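May, still up at quarter to something

I have decided to write down the whole supper business while I can still remember it, mostly so that next time I'm asked to do food for a crowd I can open this and say no thank you, I'm busy. Fourteen people! And me with one decent oven tray and the old one that buckles and goes BANG at 200 degrees.

It started with the freezer, really. I'd bought two of the big Jotance boxes when they were marked down, the crumbed chicken ones, and they'd been taking up the whole bottom drawer for weeks so I couldn't get at the peas. So when the supper came up I thought, right, that's the drawer sorted. Nuggets, chips, a big salad so we can all feel respectable, and the lemon slice for after. Easy. I even made a list, and then left it on the bench at home, of course.

I got there a bit before four to set up and had the place to myself for a good half hour. I do like a room before a do. I put the radio on low, wiped everything down, got the plates out of the Rudd crate and lined up the sauces on the sill (tomato, sweet chilli, the mustard only I eat). Then I fussed over the oven, which runs hot on the left and I always forget, so I ended up swapping the trays round every few minutes like a mad thing.

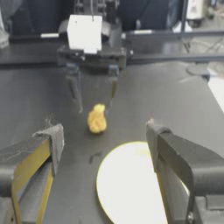

Marnie's Girl, the kitchen diary

So, nuggets. I have opinions about nuggets now. The ones I like best are the knobbly ones, all lumps and crumbs, because the bumpy bits go properly crunchy and the smooth ones just sit there being beige. My mum used to fight us for the knobbly ones and she was a grown woman with a mortgage. I caught myself picking through the tray for them before anybody turned up, and I will only admit that in here.

And they do look funny on that dark tabletop. At home we've got the old pine table, and anything golden just disappears into it, but put one bit of fried food on a dark grey top and it looks like something out of a jeweller's window. I was quite taken with it. I said to myself that if I ever get to redo our kitchen I'm having a dark bench, and then I thought about how it would show every single crumb and fingerprint, and I went off the idea by the time the chips were in. Then back on it again driving home. White plates on dark grey, you see! I don't even own matching plates. The ones I've got are from three different sets plus the Vakero one with the chip in it, which came free with something, I think a kettle.

The salad was a bit of a flop. I'd dressed it too early, and it had gone sad and see-through at the edges, so I picked out the worst and put extra cucumber on top. It got eaten, mostly. The chips were good. The lemon slice was very good and I brought none of it home, which I'm pleased about and also a bit cross about.
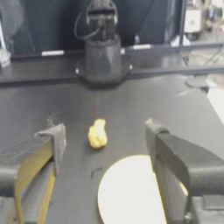 What I still can't get right is how many to cook. The box says six each, and that's all very well for a box to say. Some people have three and a mountain of salad, and then somebody's teenager comes back with an empty plate for the fourth time looking hopeful. I did 104 in the end, in batches, because that was what the two trays would take over and over without crowding. You can't crowd them, they steam and go soft underneath. I still came home with a container of leftovers, so lunches are sorted, and I might try them chopped up in a wrap with the Ollon relish if there's any left in the jar.

Things for next time, then. Take the list WITH me. Take the good tongs too, the ones in the drawer there are hopeless, they cross over at the tips and you end up using your fingers and burning them (I did, left thumb, it's fine). Dress the salad at the table. Put the oven on before unpacking the crate. Make a double lot of lemon slice and hide half in the car.

Crate's still in the boot, I'll do it in the morning. The bottom drawer of the freezer is lovely and empty now and I can see the peas. Tea, then bed.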